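4.2 What people did with the colour

I went into this part of the study expecting paint to matter most, and I was wrong. We asked 74 households in Figueroa to live with a wall colour they hadn't picked themselves, and then to tell us how they felt about the room after a winter in it. Most of them had moved the lamps within a fortnight! Very few even mentioned the wall until I brought it up.

Lamps came up all the time (so did curtains, and one very long letter about a rug). My colleague Candela Sarmiento coded the diaries, all 913 entries, and she kept finding the same pattern: people who called their room "cold" in October had usually stopped using the word once a second light went in, whatever the shade behind it. Eight households repainted anyway, and I don't blame them, the Skikov green was a bit much.

Warm greys did better than I'd have guessed. Renters liked them more than owners did, and I still can't say why. Iker Aranda thinks it's to do with furniture that has to move from flat to flat, and he may well be right, but our diaries don't settle it. 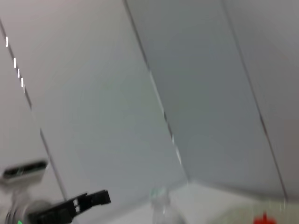

Figure 2. Pale grey panels with dark seams.
Text: Iker Aranda and Candela Sarmiento

We come back to the renters in section 5, where the Plilex questionnaire lets us split them by length of stay.

Contact the authors | Copyright Gilteck Papers | Back to top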